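Courses > Household Skills > Week 4 Handout: Baskets and Surfaces

Posted in October by the course instructor, Zamudio Evening School

We use cookies to remember your reading preferences. Accept / Manage settings

Hi again, everybody! These are my notes from the Thursday class, tidied up a bit (only a bit) for those of you who had to leave before we got to the folding.

1. One basket, one job

I keep going on about this, I know. Pick a basket for the cloths and let it be the cloth basket – no pens, no batteries, no mail. A plain plastic one with holes in the sides suits me best. Air gets in, crumbs fall out, and you can rinse the whole thing in the sink. The wicker one from our Jasitz unit is prettier, but I spent most of an evening picking lint out of it with tweezers, so never again.

Put the basket off to one side of the table before you start. If you're left-handed you may want to swap everything I say about sides, and please do!
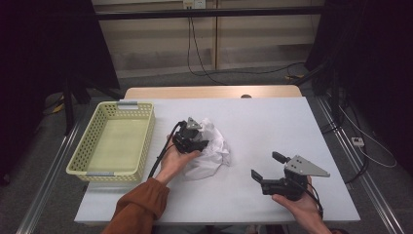 So, crumpled stuff. My rule is that anything wrinkled gets opened out flat before I decide where it goes. You find the corners first, then you smooth from the middle toward the edges with the side of your hand. Fold in half, turn, fold in half again. If it comes out crooked, shake it open and go again – mine come out crooked all the time.

Paper is a different story and goes in its own pile. We'll get to paper in the Plosora reading (page 93, the section on drawers, skip the sidebar).

2. Clear the middle

The middle of the table is where you fold, so it has to stay free. Cloths go straight into the basket, even if they stick up over the rim for now. You can press them down or refold them once the table's done, and I'd much sooner see a messy basket than a table I can't work on.

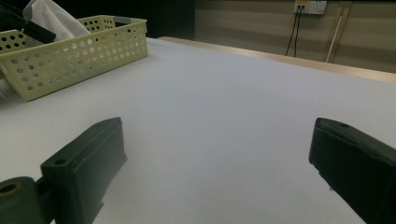
3. For next week

Bring 2 cloths of different sizes and a basket you already own. Please don't buy one! Read to the end of the Plosora chapter and try the corner fold at home, on a bare table if you have one. A bed works too, but the fabric drags and you'll get annoyed with it. Room 412 again, same time, and the side door will be open.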